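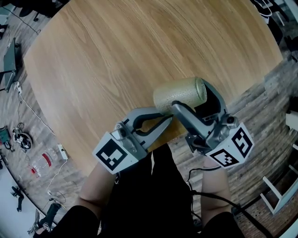
Speaker notes: "The Big Round Table Problem"
Monday session, after coffee. 5 slides, keep it moving.

Opening

Wait for people to sit down. They will sit at the back. Let them.

Ask who owns a round table. Then ask who could find the surface of it this morning. Expect fewer hands.

My claim for the next while: a round table is the hardest piece of furniture in the house to keep clear. A desk has corners, and corners give stuff somewhere to go and feel sorry for itself. Put one can down on a big round table and it looks like a centerpiece. By Thursday it has company.

Slide 2. The Kalano apartment

Tainá Moura's place. Light oak color, lots of grain, seats more people than she likes. She kept a list for me of everything that landed on the table in August and stayed overnight. Final score: 118 items. (Pause here.) Eleven were food. One was a different, smaller table.

Don't do the bit about the ladder unless they're laughing already.

Slide 3. Cylinders

People underrate how annoying a cylinder is. Stand it up and it gets knocked over. Lay it down and it goes looking for the edge, and on a round table every direction is the edge. Bring the tin from my bag and roll it. If it falls off, good. If it doesn't, say "well, usually" and move on.

Rule I give clients: cans and tubes get picked up first, and they go straight to wherever they live. No parking them on a chair. The chair is also a table, as far as your family is concerned.

Slide 4. The floor doesn't count as away

Alcides Toledo will object to this one, he always does. His method is to clear the table onto the floor beside it and call the table done. Show his before and after. Same stuff, two and a half feet lower.

Mention the Pulance baskets only if asked. I paid 140 for mine and it now holds other baskets.

Slide 5. What to try tonight

Clear from the near edge inward, standing up. Walk around once. Anything you can't name goes in a bag with a date on it.

Questions. Someone will ask about glass tables. I have no advice for glass tables.

Return the clicker to Nahuel.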